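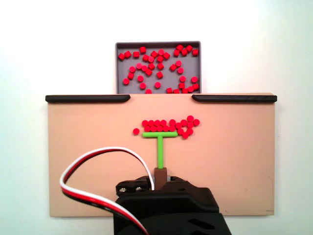
Setting Up the Sorting Board
Last updated: December
Print this page | E-mail this page

Section 2: Pegs, tray and first sweep

I wrote this part after my third evening with the Vanport board, when I finally quit chasing pegs under the couch. If you've already put the board together, you can start right in.

What you need out: the tan board, the two dark rails, the gray tray, the green T-shaped pusher and your red pegs. The refill bag says 455, which is way more than you want at one time. I put in a small handful and leave the rest in an old Gundholm coffee can.

1. Fit the rails along the top edge of the board, one from each corner, with the rounded ends facing in. They should NOT meet! The gap between them is where the pegs go through to the tray.

2. Set the tray behind the board and line it up with the gap. If it's off to one side, pegs catch on the rim, and you'll be fishing them out with a butter knife (ask me how I know).

3. Drop your pegs in the tray and spread them with your fingers. Clumps are fine.

4. Move a few onto the face of the board. I like to have them spread out before I start, with a stray or two off to the left, so there's some real gathering to do.
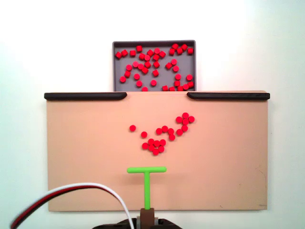

5. Get the pusher and come in from below with the long crossbar. Go slowly. You want the pegs to settle along the bar in a row or two, and if you rush it they bunch up at one end and roll off around the corner.

6. Once you have a decent bunch, steer it toward the gap and ease it on through. Turn the pusher 90 degrees if you need the narrow side for a straggler.

Note: Leave the stragglers for last. My friend Shoaib Khattak goes after every single one as he sees it, and he's still at it when I'm making tea.

Caution: The pegs are small. Keep them away from toddlers and pets, and check the floor before you vacuum.

Caution: Don't use spray polish on the board. I tried it once, and everything slid everywhere for a week. A barely damp cloth does the job, and then let it dry before you play again.

If a rail works loose, go back to step 1 and seat it again from the corner inward. Spare rails are covered in Section 5.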